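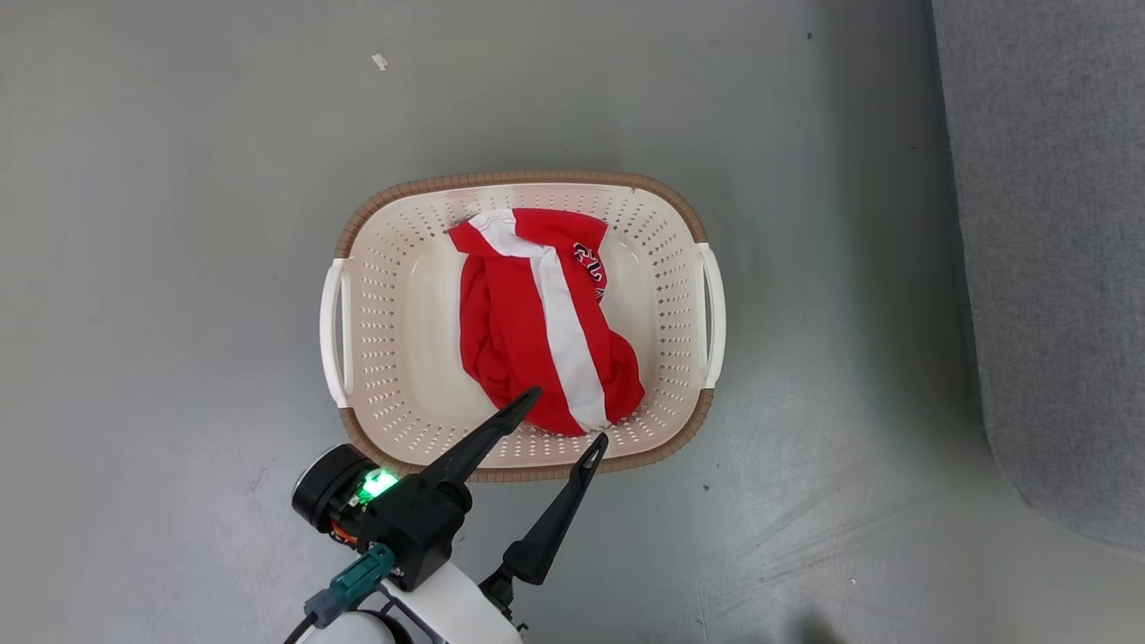 A red garment in the laundry basket.

Cirkthorpe Curb and Crossing Program
Progress report to the Jamarine Fund, period ending July

You asked for a plain account of what the grant has bought so far, so the good news is short. The loading bays on Jallau Street are painted, the signs are up, and delivery trucks use them in the mornings. By 4 p.m. most of the bays hold private cars, and I have seen no sign that the paint alone will change that.

The town's contractor, Heo, reports 579 parking notices issued in the program area. I would treat that number with care. It includes warnings, which carry no penalty, and notices later withdrawn. We have asked twice for the split and have not received it. Until we do, I don't think anyone should quote the figure as proof that enforcement has improved.

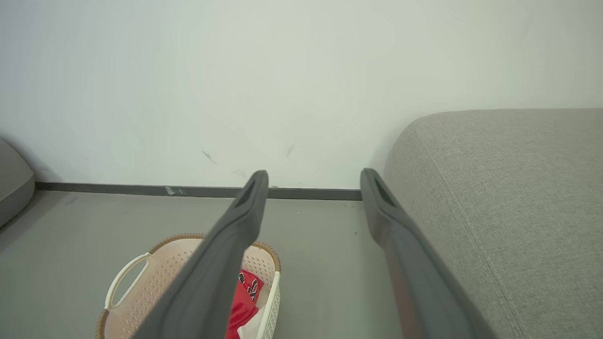 Jae-hoon Kong objects that this is too harsh on the wardens, who were given the new bay map late and still have no power to tow. I accept the point about the map. The towing question sits with the town, and our original application was wrong to assume it would be settled by spring.

The school crossing is a different problem. The curb was cut back as planned, but a utility box stands in the sight line, and moving it was never priced. The utility wants $2000 for a survey before it will even give a quote. I have not approved this – the survey may only tell us what a tape measure already has.
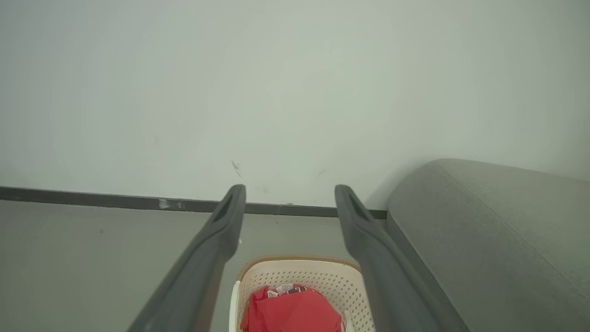 Page last changed: July, 3:46 p.m.

Spending is within budget, mostly through delay. The bike racks have not been ordered. Heo proposed a site 300 feet from the nearest shop door, and I doubt many riders would walk that far while there are railings closer by. We are holding out for the corner by the pharmacy, which would cost us one parking space and probably a noisy meeting.

Before the next payment we need two things from the town: the notice figures broken down by type, and a written answer on towing. If neither arrives, I suggest the Fund hold back the money for phase two and let us finish the crossing first.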